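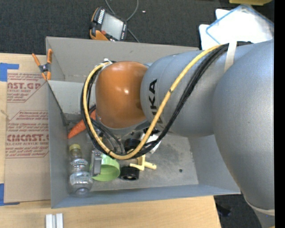
Robot arm over a grey bin on a wooden tabletop.

Review: The Stinari Letters, Season One (Preleck)

November 2020

Television romance tends to be written in haste. Preleck's new period drama takes the opposite course, and most of its first season benefits from the decision. Over 12 episodes, the series follows a surveyor and a schoolteacher who begin writing to each other in 1869 and do not share a room until the fifth hour.

The leads carry the material well. Rostyslav Stasiv plays the surveyor with great reserve, and his long silences in the Brerka chapters are among the finest work on the service this year. His co-star is given less to do early on, although the writers correct this by the midpoint. Their first conversation in person runs for more than 13 minutes without music and holds attention throughout.

Director Nigel Dobson is less certain with the supporting plots. A dispute over the Menon estate takes up two full episodes and contributes little to the central story. The dialogue in these passages is also noticeably more modern than elsewhere, and several scenes end on speeches that the cast cannot quite make natural.

Production standards are high. Costumes look worn where they should, the interiors are lit sparingly, and the sound mix is clear even in the crowded market scenes. Subtitles are accurate – a point on which earlier Preleck releases were open to criticism.

Viewers who prefer a brisk plot may wish to begin with the third episode, which runs only 35 minutes and gives a fair account of the tone. The full season is available to subscribers now, and a short companion program on the making of the series follows in December.

Recommended, with reservations about the middle episodes.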